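4. How households sort, and why they stop

4.1 The sorting stage

We came to this part of the study expecting it to be short. Laundry sorting looks like a settled matter from the outside: there are lights and darks, perhaps a pile for towels, and everyone learned it from whoever taught them to run a machine. After a February spent reading through the diaries that our Dilgate households so generously kept for us, we found we had enough material on sorting alone to fill the paper twice over, and we have had to be rather stern with ourselves about what to keep.

Readers will remember from Section 3 that 311 households returned a usable diary. Each diary asked the person doing the washing to write down, in their own words, what went in together and what was held back for another load. We gave no categories. Leonie Kramer, who ran the pilot, felt strongly that printed boxes would teach people to sort the way we expected them to, and having seen the variety that came back we are very glad she won that argument.

The commonest rule was still colour, but it was seldom a pure one. People who told us at the first visit that they "always do lights and darks" went on to describe loads grouped by who would be folding them, by what was needed for school in the morning, or by whatever had been sitting longest. One father of three in the older part of Dilgate kept a strict white load for the first fortnight and then wrote, with what we took to be some relief, "gave up, everything on cold." His entries after that are a good deal longer and more cheerful.

The containers people own turned out to matter more than the rules they hold. In homes with a single hamper, sorting was put off until the machine was open and waiting, and it was done quickly, often on the floor. In homes with two or more, a good share of the sorting had been done days earlier, one sock at a time, by people who wouldn't have said they were doing housework at all. We call the first pattern late sorting and the second early sorting, and we use those terms from here on (see Figure 4).

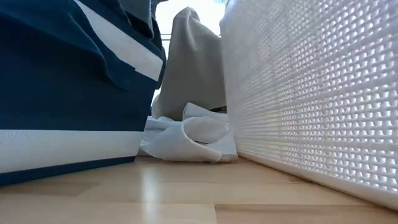 Does owning a second container make a household sort by colour?

Owning one makes it easier, but in our diaries the second container was just as often given over to a person or a room. A teenager's things went in one and everybody else's in the other, or bathroom linen was kept apart from clothing, and colour was dealt with afterwards or left alone.

Figure 4. Two floor-standing containers of different kinds, a soft-sided fabric bin and a perforated plastic basket.

4.2 Soft and rigid containers

The difference between fabric bins and plastic baskets came up so often in the interviews that we went back and asked about it properly. People were fond of their fabric bins. They liked that a bin could be squashed into a corner or folded away when visitors came, and several had bought one to suit the colour of a bedroom. The same people were inclined to let them fill for longer. A bin with solid sides keeps its contents out of sight, and a number of diary keepers remarked that they had lost track of a particular shirt for weeks before finding it at the bottom.

Plastic baskets were spoken of with less affection and used with more purpose. They were carried to the machine, out to the line and back to the bedroom, and in many homes a basket was never truly empty, as clean washing lived in it until it was worn. This brought a difficulty we hadn't foreseen. When the basket was full of clean clothes, the next lot of dirty ones had nowhere to go, and the early sorters became late sorters until somebody did the folding. One woman described this as "the traffic jam," and we have borrowed the phrase in our coding notes ever since.

4.3 The second visit

We offered a second container to 28 households that had been sorting late, and let each choose between the Fendow, a soft bin with handles, and the Cludo, a rigid basket. Both are plain, inexpensive things, and we asked only that the container stay in the home until our next visit. Most were in use when we called again, though not always for washing. We met a Fendow full of dog leads and a Cludo that had become the permanent home of a child's dress-up clothes, and we were made very welcome in both houses.

Among those who did use the container for laundry, the diary entries changed in tone before they changed in content. People wrote less about deciding and more about doing. Loads were started at more regular times, with the hour after dinner a clear favourite, and the phrase "couldn't face it," which had been a steady companion in the first set of diaries, became a good deal scarcer. We would be cautious about crediting the container with all of this. A friendly visit from a researcher who asks about your washing is an encouragement of its own, and we had no comparison group at this stage.

Section 5 takes up drying, where the Qaisi rack trial gives us a firmer footing and where the weather, as any reader who has hung out sheets in a Dilgate winter will understand, has a good deal to say about what people are able to do.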